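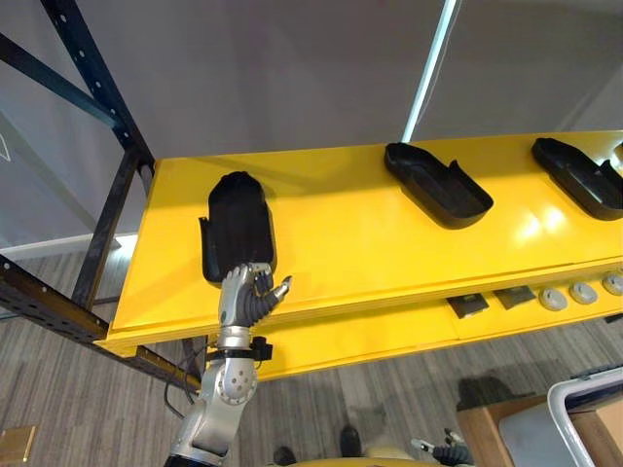 Page last changed: January 2020

3.2 What the owners told us about home delivery

When we first sat down with the owners of independent pharmacies in Birkau and Fondach, we expected to spend most of our time on prices, and we were a little surprised (pleasantly so!) at how quickly the talk drifted to the delivery van. Of the 88 pharmacies that returned our survey, 61 already brought medicines to the customer's door in one form or another, and a good many of them had been doing so for years as a favor to older patients, long before any app came along and put a name to it.

Figure 2. A robot hand raised beside a yellow shelf, with a black tray lying on it.

We then looked at the order records that these pharmacies kindly shared with us, 3713 orders in all, every one of them placed in November. Repeat prescriptions made up the largest share, as one might guess, but 524 orders were for a medicine the patient had never taken before, and it is this smaller group that we find ourselves coming back to. A first-time patient usually has questions, and a driver is seldom able to answer them. Several owners had settled on a phone call the same evening, and they spoke of it with real fondness, even those who admitted it kept them at the counter well past closing.

El Sherbiny, the larger of the two chains in the area, handles its calls from a central office, while Fadard leaves the matter to each branch. We compare the two approaches in Section 3.3, using the same records.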